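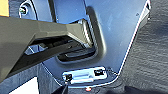

Department of Mechanical and Computer Engineering, Stoven College

Closet Space: A Senior Design Course Takes Manipulation Out of the Lab

In most years, the senior design course in the Department of Mechanical and Computer Engineering at Stoven College has ended at a workbench. Teams built an arm or were given one, a set of blocks was placed in front of it, and the final grade rested on how many blocks had been moved by the end of the hour. The course was popular and well run. Its instructors had nonetheless come to feel that graduates were leaving with a narrow idea of what a robot's hand might be asked to do.

The current version of the course, known on campus by its project name, Voditar, was designed in response. Enrollment is set at 16 students, drawn from mechanical engineering, computer science and the college's small program in occupational therapy. Over two semesters they plan, carry out and document a series of handling tasks with furniture, clothing and household equipment. The work is based in Alemayehu Hall, where a former drafting room of nearly 3,000 square feet has been given over to the course.

Students begin in September with a task book. Each team writes a plain description of every job it proposes to attempt, including where the hand must go, what it may touch and what counts as finished. Drafts are exchanged between teams and revised until a student who has never seen the job can perform it by hand from the written page. Faculty members report that this stage takes longer than any other. A sentence such as "open the panel" may pass through several versions before everyone agrees on which edge is meant and how far it should travel.

Recessed openings receive particular attention in the first semester. A finger that enters a slot at the wrong angle can press against the wall of the recess and go no farther, and a camera close to the hand often has a poor view of the tip at the very moment it matters. Students learn to plan the approach before the contact, and to record the angle of the wrist in their logbooks along with the outcome of the attempt.

Clothing is introduced after the winter break.

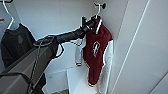 A garment on a hanger presents a different set of questions from a rigid part. It swings when touched, it hides its own edges, and the place where a person would naturally take hold of it may be the hardest place for a two-finger hand to reach. Students from the occupational therapy program have had considerable influence on this portion of the course. Many of them have completed placements with people who have limited reach, and they brought with them a practical knowledge of how closets are used: which items are handled daily, how close together they tend to hang, and at what height a rail becomes a barrier.

Their classmates in engineering have adjusted accordingly. One team rewrote its whole set of clothing tasks in January after deciding that the original plan, which called for removing garments in order from left to right, bore little relation to the way anyone gets dressed. The revised plan asks for a particular item, wherever it happens to be.

Attempts are logged by the students themselves. By the close of the spring semester the course expects to hold 3,000 written records, each with a short note on what was tried and how it ended. Unsuccessful attempts are kept on the same terms as the rest. The logbook software, called Drollus, was written by an earlier class and is maintained by whichever team draws that duty at the start of the year – a task regarded with some affection by those who have already completed it.

Appliances and storage units make up the final portion of the schedule, which runs for six weeks and ends with an open afternoon for families and prospective students.
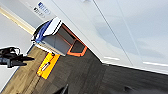 Final-unit work at the white cabinet, with its gray container and orange-rimmed opening.

Assessment is shared between a written report, the condition of the logbook and an oral examination before faculty from two departments. Speed does not enter into the grade. Students may choose to have one task examined in person, in which case the task book description is read aloud first and the attempt is judged against it.

The department has approved the course for a further two years. Applications from rising seniors are accepted through the department office in Alemayehu Hall until the end of March, and prior experience with robotics is not required.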